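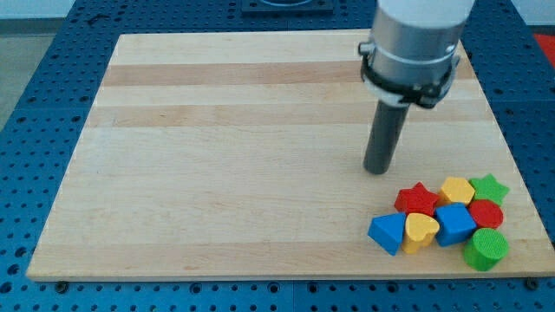
Edge-glued maple on a blue worktable. Note the dark stripe, of which more below.

There is a stripe in the board. It runs across the upper part, darker than the rest, and once you have seen it you will not see much else. I have been told by three separate people that it is a flaw. One of them was my brother-in-law, who buys furniture by the lorryload and has never, to my knowledge, turned any of it over.

I want to put in a word for the stripe.

Solid wood of any useful width has to come from somewhere, and mostly it comes from narrow pieces glued along their edges until they add up to a table. Trees vary. Two strips cut from the same plank will quarrel about colour if you let them, and strips from different trees hardly speak. The old answer was to shuffle them about on the bench until they looked friendly, glue them up and go to lunch. The modern answer is to sort them so strictly that the finished board looks like a photograph of a board, at which point the customer may as well have bought the photograph and saved himself a good deal of lifting.

I spent part of March being shown kitchen worktops. The showroom was called Drimico and it smelt of new carpet. The young man there led me to something in "calm maple", priced at 2445, and invited me to admire how even it was. I admired it. It was as even as custard. I asked what happened to the strips that weren't calm and he said he thought they went into the backs of things.

The backs of things! All the interesting timber in the country is facing the wall.

Manolis Xenos, who made tables for most of his life and taught me the little I know about glue, used to put the darkest strip where the diner would sit. His reasoning was that people staring at their soup deserve something to look at. He also held that a board with a mark in it gets treated better, as you learn your way around it. You know where you set the hot pan down that time — two fingers left of the stripe — and you don't do it again. I have tested this at home and can report that I did do it again, but I felt worse about it.

The case against me is easily made. Matching is a skill, and a badly shuffled board can look like a deckchair. Somebody who has paid 445 for a shelf is entitled to ask why one bit of it is brown. I accept all that. I only notice that the same people will pay extra for cheese with veins in it, and for jeans that arrive with the knees gone.

Cream and tan sit perfectly well together. Run your eye down from the dark band and there are fainter, thinner ones further on, as if the wood had said its piece and was still muttering. I would have that for a kitchen table tomorrow. I would sit at the dark end, and my brother-in-law could have the custard.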